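I finally collected some rain!

After two years of meaning to do it, I've put a proper water butt behind the shed, and I am so pleased with it. Our tap water in Mosbridge is hard enough to fur up a kettle in no time, and the blueberries have sulked on it ever since I planted them (yellow leaves, hardly any fruit, the lot). Rainwater is soft, and they love soft!

I went for the Hinds slimline, mostly because it fits between the downpipe and the gate. Fitting the diverter meant cutting a 40 mm gap in the pipe, which I did on Saturday with a very blunt saw and a lot of muttering. The seal leaked, so I swapped it for a Demura one - lovely thick rubber, went in first time.

Then it poured all night and by breakfast the thing was brimming. Brimming! I filled the can and did the blueberries, the camellia and the fern by the back step, and I still had plenty left for the windows, which dried without a single white spot.

Next job is a lid that keeps the leaves out, and maybe a second butt by the greenhouse.
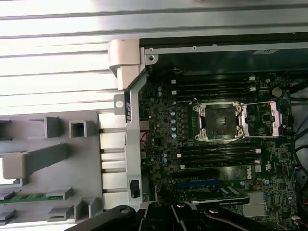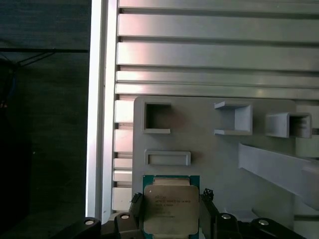
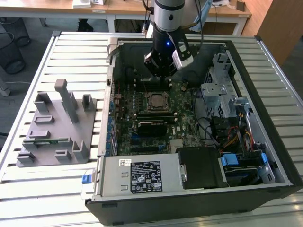 Posted by Skisik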